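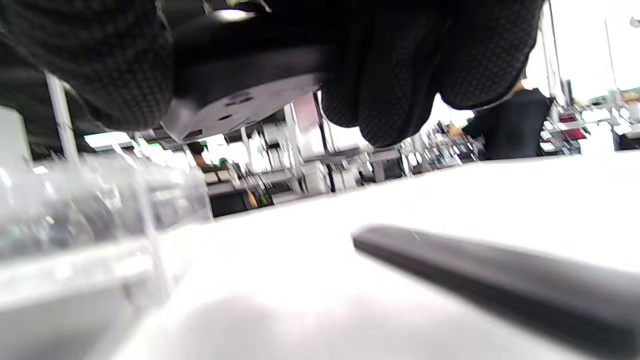 Figure 7.1 A black textured glove gripping a black device, with a pale grey metal plate beneath it.

Chapter 7
What a Coin Costs to Sell

Buying silver is easy. You hand over money and somebody hands over metal, often in a nice box. Selling it is where most collectors first meet the word "spread", usually while standing at a counter and trying to look unbothered.

The spread is the gap between what a dealer asks for a coin and what the same dealer will pay for it. Suppose Jollon sells a one-ounce round at 4 over the metal price and buys it back at 2 under. You are 6 down before you reach the door, and the dealer has been perfectly polite throughout.

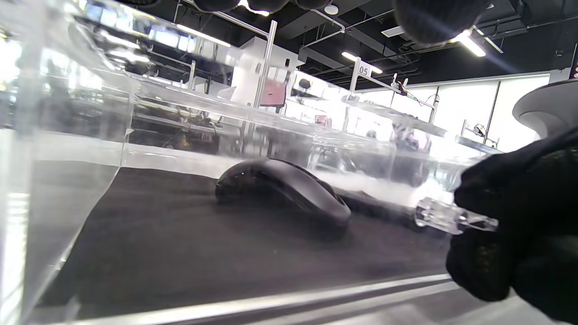 Figure 7.2 Computer mouse on a dark mat, with a gloved hand to the right.

Spreads vary with the product. A plain Masaser bar, which has all the charm of a doorstop, tends to lose less on the way out than a Reddy proof coin with a numbered certificate. The certificate is charged for when you buy. When you sell, it is admired.
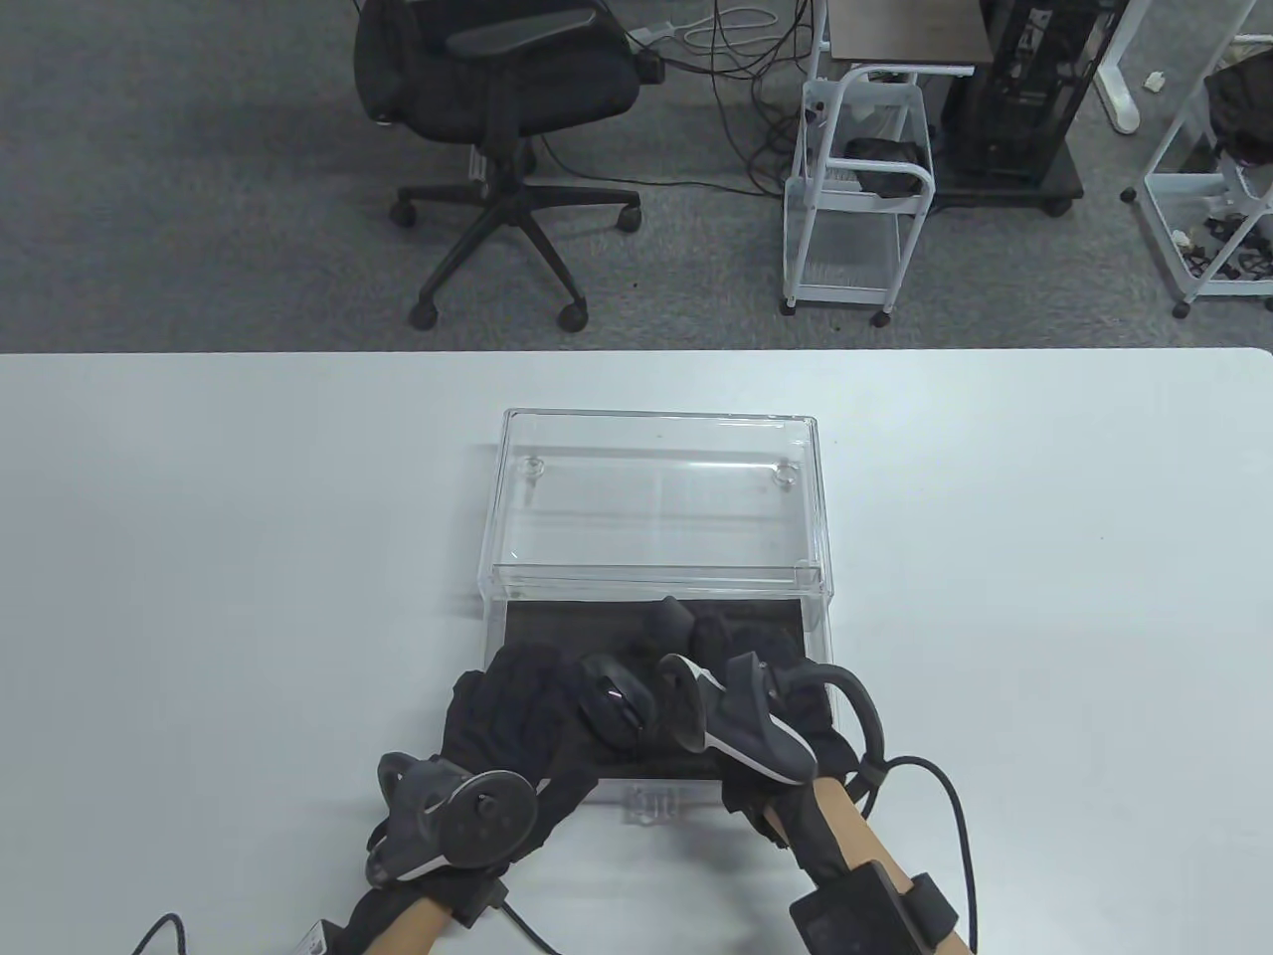 Quantity matters too. A dealer who must check, weigh and list a single coin will want paying for the bother, and a sealed tube of 100 spreads that bother thinly. Prices also shift with the season: in January, when the gift coins come back, the offers are seldom generous.

We begin with the Barurel price sheet for 19th May, and work out the spread on each line. Keep a pencil handy.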